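Holtosley Robotics Club - Gripper Handbook
Section 4: Setting up a pair of hand-held grippers
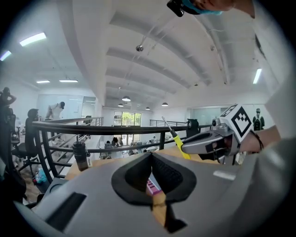 Tala Ghanem's note on the last version of this section was that it told people how to bolt everything together and never told them where to stand, and that she had spent most of a July afternoon elbowing her partner in the ribs while both of them followed the instructions perfectly. Standing is now covered in 4.3.

This section is for members working in pairs on the tool-handling task: one person holds a tool in the jaws, the other receives it or works alongside. Allow a full club session your first time through. Allow another if you are the sort of person who skips to step 6.

4.1 Before you start

You will need:

Two hand-held grippers, signed out on the same line of the book
One marker cube for each gripper that takes one
The Cluramora laptop with the recording software (the other laptop is for the scoreboard and will pretend to help)
A screwdriver from the practice tray
Two charged batteries per gripper

Note: The practice tray is kept apart from the real toolbox. If you take a screwdriver out of the real toolbox, the build team will find you, and they are all taller than you.

Take off loose scarves and dangling lanyards. Push long sleeves up past the wrist. Bracelets may stay on if they sit snugly and don't knock against the handle.

4.2 Fitting and checking the gripper

1. Hold the gripper by the handle and squeeze the jaws fully closed, then let them open on their own. They should come back smoothly. If they come back in instalments, put the gripper on the repair shelf and write down what it did. "Broken" is not a description of what it did.

2. Fit the marker cube to its mount and press until it clicks. A black-and-white pattern must face outward. Do not draw on the cube. Do not put a club sticker on the cube, even a small one, even a very good one.

3. Check the camera beside the cube. Wipe the lens with the grey cloth and leave your sleeve out of it.

4. Plug in the battery and wait for the steady light. A blinking light means it is still thinking. Unplugging it at this point makes it start thinking again from the beginning.

5. Open the Obeidat profile on the laptop and choose Pair. Both grippers should be listed within 200 seconds. If only one turns up, swap its battery before you swap anything else.

6. Move each gripper slowly from left to right and watch the trace on the screen. It should be one unbroken line. Gaps mean the cube is loose or somebody's hand is over it, and it is nearly always the hand.

Caution: Keep fingers clear of the jaws when the power is on. They will not take a finger off, but they will hold on to it with real commitment.

4.3 Where to stand

1. Stand at an angle to your partner, close enough that the two grippers can meet without either of you stretching.

2. Agree who is holding and who is receiving. Say it out loud. Pairs who have known each other since primary school should also say it out loud.

3. Keep your elbows in and your head back. Leaning over to see better puts your head in your partner's view, and we have a large collection of recordings of hair.

4. If you are working upstairs, do not pass tools over the railing, and keep them on your side of it at all times. People work at the desks below and have not signed our safety form.

Note: Drink bottles and spare parts belong on the floor against the wall or on a table. The top rail is round. So are most bottles. We would like you to consider how this ends.

4.4 Gripping the screwdriver

1. Bring the open jaws to the yellow handle (some trays have other colours, which work the same) and close them on the thickest part. The metal shaft should be free.

2. Tilt your wrist until the shaft points up and away from both faces.

3. Hold still for a slow count of 2. The software uses this pause to find the start of the attempt. Without it, your attempt gets glued onto the end of the previous one and someone has to cut them apart by hand, usually Tala.

4. Make your move at the speed you would use to hand someone a full mug of tea.

5. Open the jaws only when your partner says "got it". "Yep" does not count, as it has been said in the past by people talking to somebody else.

Caution: If the tool slips, let it fall. Step back, then pick it up. Do not try to catch a screwdriver with your foot.

4.5 Saving your work

1. Press Stop before you put the gripper down.

2. Name the file with your pair name and the attempt number. The Guvavent drive holds 3000 attempts before it starts complaining, and it should not be filled with files called "test" and "test final".

3. Mark failed attempts as failed. They are useful to us, and everyone has plenty.

4. Take out the batteries, put them on the charger and return both grippers to the foam case with the jaws closed.

If the case will not shut, a marker cube is still on. Go back and take it off. The lid is stronger than it looks, and the cube mounts are not. Replacements come out of the pizza money.

Calibration is in Section 5.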